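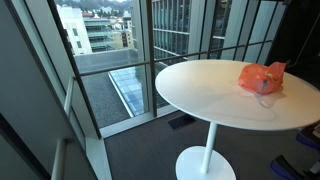 Photo: Eldana Kumsa

From: Bethel Degefa
To: Sadbridge Allotments list
Date: Feb 19, 2025
Subject: Re: [sadbridge-plots] Chitting, and is it too early?

Gadisa Bogale wrote:
> Hello all, first year on plot 14 and I've got seed potatoes sitting
> in the hall in a paper sack. My neighbour says get them in the light
> now, the lady at the garden centre says don't bother chitting at all.
> Who do I believe? Also does anyone have a view on Alell as a first
> early? I bought 3 kilos because it was the only one left.
>
> Gadisa

Hi Gadisa, and welcome! You've asked the one question guaranteed to start a row on this list (see last year, all 8 pages of it).

I'm firmly with your neighbour. I've chitted mine every February since I took on the plot and I wouldn't skip it with earlies. Maincrop I'm less fussed, they've got all summer to catch up. Get yours out of that sack and into egg boxes, the end with the most eyes facing up, somewhere bright and cool. Our back bedroom does nicely as we never have the radiator on in there. What you want is short, stubby, dark shoots. If they go long and white they need more light, and they'll snap off the minute you look at them.

Alell I've only grown the once, so take this with a pinch of salt, but I liked it! Nice waxy little thing, lovely with butter, though the slugs thought so too. Ebise had a whole row at the bottom end and might tell you different. Don't plant all 3 kilos on the same day, is my advice, or you'll be eating potatoes morning, noon and night and giving them to people who cross the road to avoid you.

As for when to plant, the bottom plots (yours included, sorry) sit in a frost pocket and stay cold a good fortnight after the top ones. I lost the lot to a frost in May one year, black as your hat by breakfast. They did come back, but I sulked. Keep some fleece handy and earth them up as soon as the tops show.

Other bits while I'm here. Ibsa is putting in the Zultstead seed order at the end of the month, so shout if you want onion sets. And whoever has the long-handled fork from the shed, please can it come home, I've got 112 leeks' worth of ground to turn over and my own fork has a bent tine.

Bethel
plot 8, the one with the blue water butt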